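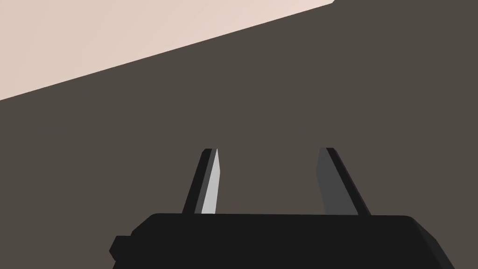
Ralach Student Robotics Club — Simulation Team

Progress report to the Stelleo Community Fund
Friday, January 9, 2026

Dear friends at Stelleo,

Thank you again for your patience over the holidays, and for the kind note you sent with the second instalment. It went up on the clubroom door, where it still is.

When we wrote in September the students had only just opened the simulator for the first time, and I'll admit most of that month went to passwords and slow laptops. Since then they have come a long way! The simulated gripper now has both of its fingers modelled and opens on command, and the group has moved on to looking at the work from the gripper's own point of view, with the two fingers reaching in from the bottom of the picture. The surroundings are still very plain, just flat colour for the most part. Junhao Hou would like to leave them that way until the motion is right, and I think he has talked the others around.

By the end of term the students had logged 1,344 practice runs in Cai, which is what they call their control program (the name was put to a vote and I was not consulted). Dayana Nina went through the logs over two lunch hours and found that more than 70 of the failed runs came down to the same rounding mistake. Vy Khương fixed it that afternoon, and there was a fair bit of cheering.

Of the grant, $900 has gone to a second-hand workstation and a year of file storage. We had set aside money for printed manuals as well, but the students don't use them, and with your approval we would like to put that toward bus fare to the Grellisen meet in spring.

We have had 5 new members join, most of them in Grade 9, and Yuzhen Tang has been wonderful about sitting with them on Thursdays while they find their feet. One of them has already rewritten our start-up notes, and they are much better than mine were.

Still to come: a proper grasping task, timing of the finger closing, and a short talk for families — date to be settled once the library confirms the room.

Warmly,
Baoshan Jiang
Club supervisor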